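# Chapter 12: Insulation and Trapped Air

Heat moves from warm places to cool ones. A person indoors in May gives off heat to the room all day and all night, and clothing and bedding slow that loss. In this chapter you will learn why most of the work is done by air.

Still air conducts heat poorly. Moving air is another matter, as it carries warmth off with it. A good insulator holds air in small spaces where it can't circulate. 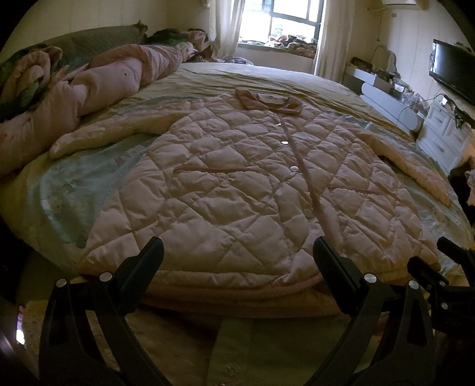 Quilting is an old answer to the problem of filling that slides. Two layers of cloth are stitched together through the padding, and each closed shape keeps its share in place. The diamond pattern on the pink jacket works this way, with puffy areas between the stitching. Along a seam the layers are pressed close, so the seam is the weaker part of the garment. Section 12.3 returns to this with the Brodska test, in which a heated plate is covered with cloth and the power needed to hold it at a set temperature is recorded.

Bedding follows the same rules. A sleeper warms the air under the covers, and the covers hold it there. Windows matter too: glass loses heat faster than a well-insulated wall, and air cooled by the glass sinks toward the floor.

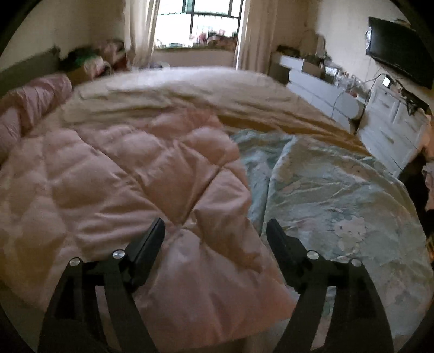
**Figure 12.2** A large bed and a bright window.

Before you read on, write down your answers to these:

1. Why does a wet sweater feel colder than a dry one?
2. A room is at 70°F and the air outside is at 23°F. Which way does heat flow through the window?

## 12.1 Conduction

Conduction is the transfer of heat through a material without the material itself moving from place to place.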